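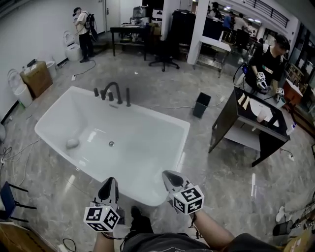
A reader who came up in June wrote to us afterward that the walk from the parking lot was steeper than she had pictured, that the chapel was worth every step of it, and that she wished she had known to bring a sweater. We have heard much the same from plenty of other visitors, so the sweater goes first: please bring one, even in summer. The stone buildings at Moltside Fort stay chilly all year.

The rest of the questions people send us are gathered below. If yours is missing, the desk at the Beltrán Gate is always glad to have a chat.

When is the fort open?

The gates open at 9 a.m. and close at 5 p.m. from April through October, and at 3 p.m. the rest of the year. Last entry is an hour before closing, though we do hope you'll give yourself longer than that! Most people find a morning goes by before they've even reached the sea wall.

Is it still a working military site?

Partly, yes. The lower barracks and the signal yard are still used for training, and those areas are fenced and marked. Everything on the upper level is open to visitors, including the chapel, the powder magazine, the parade ground and the officers' row. Now and then a training day closes the coast path for a few hours, and we post that at the gate the same morning.

How much does it cost?

Admission is $4 for adults and free for children under 12. Service members and veterans come in free with ID, and so does one guest. Parking is included.

Do I need to book?

Not for a regular visit. The tunnel tour is the exception, as it takes only 23 people at a time and fills up quickly during school vacations. You can book it by phone or at the desk, and if you're running late, do call - we can often move you to the next one.

How do I get there without a car?

The local bus from Gomcombe stops at the foot of the hill. From there it's a path with 100 steps and a good handrail, or you can take the longer road around, where the slope is kinder on the knees. There are benches along the road, and the view over the harbor is lovely on a clear day.

Can I get around in a wheelchair or with a stroller?

The parade ground, the museum rooms and the chapel are all level or ramped. The tunnels are not, I'm sorry to say, and neither is the top of the sea wall. We keep two wheelchairs at the gate to borrow, and you're welcome to be dropped off right there.

What is in the museum?

More than you can take in on one visit! The collection runs to 4000 objects, mostly uniforms, letters, maps and signal equipment, and we change part of the display each winter. The letters home are the ones people linger over. If a relative of yours served here, tell us before you come and we'll see whether anything can be brought out.

Where can we eat?

The Galley, in the old cookhouse, serves soup, sandwiches and a very decent apple pie until an hour before closing. Picnics are fine on the parade ground as long as no ceremony is going on.

May I bring my dog?

Yes, on a leash, anywhere outdoors. Water bowls are set out by the Galley door.

Can I take photographs?

On the upper level, as many as you like. Please don't photograph the lower barracks or the signal yard, and leave the drone at home.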